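Review: Trakwood teleop recording kit, two months in
Posted by Nusrat Kanagaratnam

The Trakwood kit promises that a person with no training can record clean demonstrations for a learning system on the first afternoon. I have a fair amount of training and it took me until Wednesday.

What you pay for is the recording box, the pedal and the software. You bring your own arms, which suited me, as I had more arms than sense already. The software found mine without a fight. It then asked me to name the project, refused the name, and saved it as Samarakoon, after the sample project it ships with. Two months later my data still lives under Samarakoon and I've stopped arguing.

The pedal is the best part. Tap to start an episode, tap to end it, hold to throw it away. I held it a lot. My task was passing a small flat object over the table and putting it down at a new angle each time, and my first 1000 episodes contained 366 that I wouldn't show to a model I liked. Most of those were me hesitating in midair. A policy will learn hesitation beautifully, by the way - mine spent a whole evening dithering over a bare patch of table like a man choosing a melon.

Episode review is slow. Scrubbing through footage lags by a beat, and the tagging menu has 56 labels, of which I use "good," "bad" and "dropped." There is no way to hide the rest. Sasgate's older recorder does this better and looks much worse doing it.
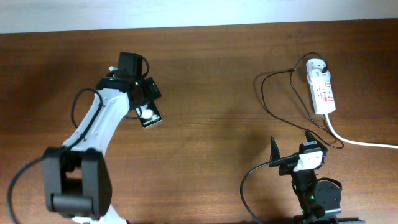 Cables are the other complaint. The manual has a cheerful page on tidy routing that assumes your outlets are where you want them. I re-taped everything twice in April and then gave up, on the theory that variety in the background is good for generalization.

Exports are solid. All 3021 episodes I kept went across to the Prurnorden training format with timestamps intact, and the joint readings lined up with the video, something I can't say for the last two recorders I paid for.

Four stars. I'd give the pedal five and the label menu one, and I'm keeping the kit. If you order, get the longer pedal cord. The standard one is sized for somebody who sits on the table.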